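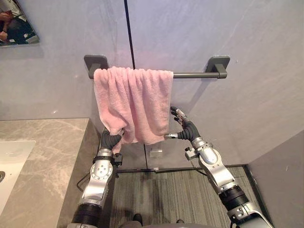
My mother's bathroom was pink from 1965 until last July, and I mean all of it, the tub, the tile, the toilet, the little soap dish that stuck out of the wall like a tongue. Then Vasiliu Bath & Tile came with a dumpster and by the end of the second week it was gray. It's a very nice gray! I picked it myself, from a card with 12 grays on it, and felt extremely grown-up doing so. But the first thing I did when the plumber left was go to the hall closet and dig out a pink towel, and I hung it over the new dark gray bar, more to the left than the middle, which was how Mom always hung hers. She said you had to leave a bit of bar free for the next person. There was no next person for most of those years, only her, but she left the bit of bar anyway.

So that was my state of mind the morning she was coming to see it. She'd been staying at Sondier, the rehab place out past the reservoir, for her hip, and she had agreed to the remodel the way you agree to a dentist. Walk-in shower, no step, a counter you could lean on. She signed the paper and then she said, "Don't tell me what color," and we didn't speak of it again.

I had two hours. I'd already cleaned everything, but I cleaned it all over again. I straightened the towel and it went crooked, and I straightened it and it went crooked, because the thing has been through the wash so many times that its corners have their own opinions. I moved the vase of white flowers from the back of the tub shelf to the counter by the faucet. I moved it away from the faucet. I moved it back. The faucet is tall and black and square and comes from a company called Brirotetti, and it cost 600 dollars, and I had a plan to lie about that if she asked.

Then there was the wire shelf. I had put it up high, black wire with a gold rail, because the lady in the showroom had one and it looked wonderful with nothing but a candle on it. My mother cannot reach it. I couldn't believe I hadn't thought of that. I stood there with a white box in my hands (cotton balls, bandages, the good tweezers) and for lack of any better idea I put it up there, and told myself I'd get a lower shelf later.

What was left was the cup. I'd been avoiding the cup. Mom kept her toothbrush in the same plastic cup for as long as I'd had opinions about it, and I had bought a whole set to replace it, soap pump and tumbler and tray, from Modo, still in the tissue paper. I had it lined up on the toilet lid. And I had the old cup on the marble near the front corner, with her things in it, and the toothpaste to go in next, and I couldn't make up my mind which of them was going to live here.

I called my oldest friend. I put her on speaker and balanced the phone on the windowsill. 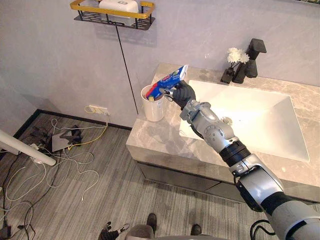 Paula Pop wanted to know why I was asking her, when I'd plainly decided already, and would I please stop decorating at my mother. "You're not opening a hotel," she said. "She wants to brush her teeth. Where does her hand go in the morning?"

"To the left of the sink," I said.

"Is it there?"

"It's there."

"Then put the toothpaste in it and go get your mother, you're going to be late."

I wasn't going to be late, but I did what she said, mostly. I put the Modo set back in its tissue paper and carried it down to the car, and I found the receipt too, in my coat, which felt like a sign.

I should explain the toothpaste. My mother has never bought an American toothpaste in my lifetime. Her neighbor upstairs on Cutler Street, back before I was born, gave her a tube that a sister had sent over, and Mom liked it, and when the neighbor moved to be with her kids she wrote the name down on an envelope in Chinese so Mom could hand it over at the grocery on the avenue. My mother doesn't read a word of it. The envelope fell apart and she copied it out, and the copy fell apart and she copied that, and at some point, with all that copying by a person who had no idea what she was drawing, it must have turned into something else. The man at the register would look at it for a long time. Then he'd go and get whatever blue tube he had. She'd say it was the same one. I've tasted a good many of them and I can tell you it has never once been the same one.

As for the cup, that's from my first real job. They gave them out at the holiday party, where I was a receptionist and emphatically not a CEO, and I gave it to her as a joke. She never treated it like one. She told the mailman I'd been promoted. 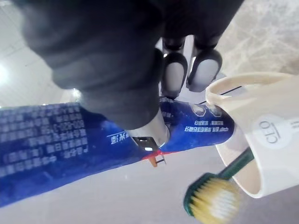

Mom's toothpaste and the CEO cup, January.

She came up the front steps on her own, with the cane, and wouldn't take my arm. She went past the kitchen without looking at it. At the bathroom door she stopped and I started talking, I couldn't help it, I told her about the drain and the heated floor and the lead time on marble, I think I told her the name of the plumber's dog.

"It's gray," she said.

"It's kind of a lavender gray."

"Hm." She went in. She put her palm on the counter and leaned, to see if it would hold her, and it did. She looked at the flowers. She looked up at the shelf and the box on it for quite a while and then at me, and I said I knew, I was getting a lower one, and she said, "Good, because I'm not tall."

Then she turned on the water and washed her hands, slowly, the way they make you do it at Sondier, both sides and between the fingers. She shook them off over the sink. And without looking - I was watching for it, I'd have bet the house - she reached out behind her to where the old towel ring used to be, on the other wall, where there was nothing at all.

Her hand stayed out there a second. I didn't say anything. She turned around and found the bar, and the pink towel on it, and dried her hands on the lower corner, and then she took hold of both bottom corners and gave them a tug to make them even. They didn't go even.

"You kept this," she said.

"It was in the closet."

"I thought you'd get rid of it. I would have gotten rid of it." She tugged again. "How much was the faucet?"

I told her it was on sale.

"How much on sale?"

So I told her the real number, and she sat down on the toilet lid and laughed until she had to hold on to the cane, and then she wanted to know whether there was anything in the house for lunch.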